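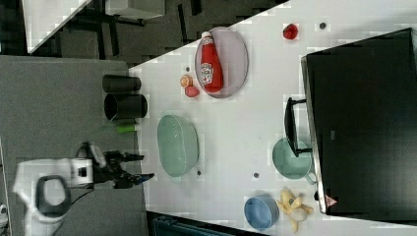 *The table before sorting, ketchup still on its plate*

**Where does everything go when one table has to hold it all?**

Posted by Adhiambo Mbwambo, 29 May 2022

Hello all! I have one white table for the play food, the dishes and a big black appliance, and I go back and forth on how to lay it out. The ketchup bottle ends up on a plate, the fruit drifts off to the side, and the green oval bowl with the holes in it never has a home. I'd love it to look inviting — a little kitchen, really — and still be quick to tidy. Do you sort by color, by size, or by what gets used together?

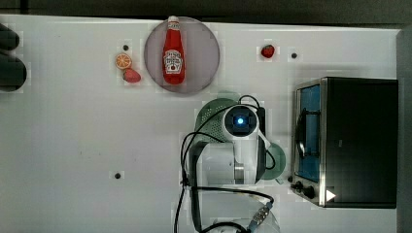 **Chepkoech Were**

By what gets used together, every time. I tried colors for most of December and it was very pretty and I could never find a thing. Plates with the food that goes on them, bowls stacked, mugs on their own, and 10 minutes at the end of the day to put it all back.

Now the one with holes I would treat as a colander and keep with the fruit, because washing strawberries is the first game anybody thinks of.
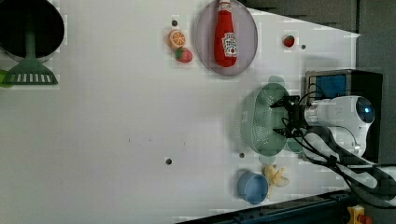
If you have a second bowl without holes, set the two side by side and let one drain into the other. I'd also leave a good open patch in the middle, wide enough for both elbows, and push the tall things to the back.

**Rhun Powell**

just get a bin

**Njoroge Kinyua**

A bin is fine for the food, Rhun, but I wouldn't drop the colander in with it. Ours picked up scratches that way, and crumbs lodge in the holes besides. 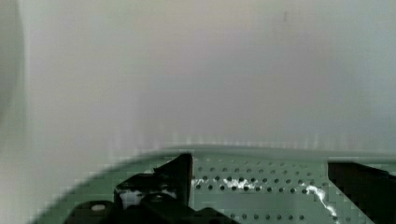 A soft bottle brush and dish soap will clear them, working from the back so you push the bits out the way they came. Let it dry upside down on a towel — mine takes 2 hours on a damp day — and then it can go back with the fruit as Chepkoech says.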